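# postpartum-notes

Short anonymous notes from parents on the first six weeks after birth. Plain text, one note per file. Collected through the Plurosby parents' board.

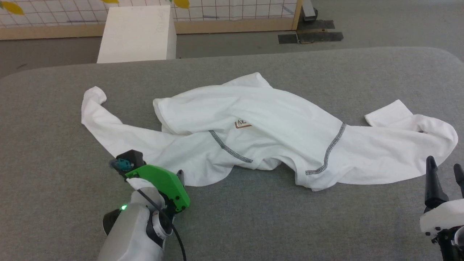 ## What's in here

- `notes/` — the notes themselves, cleaned up a little (see below)
- `topics.csv` — one row per note, with topic tags
- `prompts.txt` — the 4 questions we asked
- `CHANGES` — not always up to date, sorry

Tags so far: sleep, feeding, visitors, stitches, mood, partner, older siblings, laundry, going back to work. A note can have more than one. Most do.

## How the notes were collected

Form on the board, open for 20 days in May. No login. Parents could answer one question or all of them, any length. The shortest note is 14 words. Longest runs to pages and is worth reading, look under `mood`.

Asked only people who gave birth or whose partner did in the last two years. Took their word for it.

## Cleaning

Took out names of babies, doctors, hospitals, streets. Replaced with [name], [place] etc. Fixed nothing else — spelling and swearing are as sent. 17 notes pulled completely, either at the writer's request or too easy to recognize.

Line breaks got mangled in the first export from Postma. Mostly repaired. If you see a paragraph break in the middle of a word thats why.

## Format

`topics.csv` columns:

- `id` — matches the file name
- `question` — number from prompts.txt
- `weeks` — weeks since birth *at the time being described*, blank if not clear
- `tags` — separated by semicolons

UTF-8. Excel will mess up the accents, open it in something else or import it by hand.

## Good for

Reading. Leaflets, class handouts, support group starters. Small text projects, topic tagging, that kind of thing.

## Not good for

Medical advice. Not checked by a midwife or anybody else. Also not a fair sample of parents — people on one board, writing in English, with time to fill in a form. Birth stories are hardly in here either, we asked about afterward.

Please don't try to work out who wrote what.

## Known problems

- tagging was done by two people and they didnt agree on `mood` vs `partner`
- some notes answer a different question from the one they're filed under
- `weeks` is a guess in around a third of rows
- duplicate notes possible, at least one pair found and merged

## Terms

Free to use and share with credit to the board. No selling the notes as they are. Quoting a line or two in a handout is fine. If a writer asks us to pull a note we will, so grab a fresh copy before you print anything.

Last edit 31st May.

Related

- Coven night feeds log (spreadsheet template)
- Bilteo newborn checklist, plain text version
- Plurosby board: questions for the six-week visit
- postpartum-notes, older export

Comments (3)

**milkandtoast**
The stitches tag should come with a warning lol. Used two of the visitors ones for our group, went down really well, thank you

**secondtimer_b**
Is there a version with the question text in the csv? Going back and forth to prompts.txt is a pain.

**gray_socks**
one of mine is in here under sleep but it's really about my mother in law. can it be moved to visitors? sent the id through the form

Contact: use the form on the board | © Plurosby parents' board | Back to top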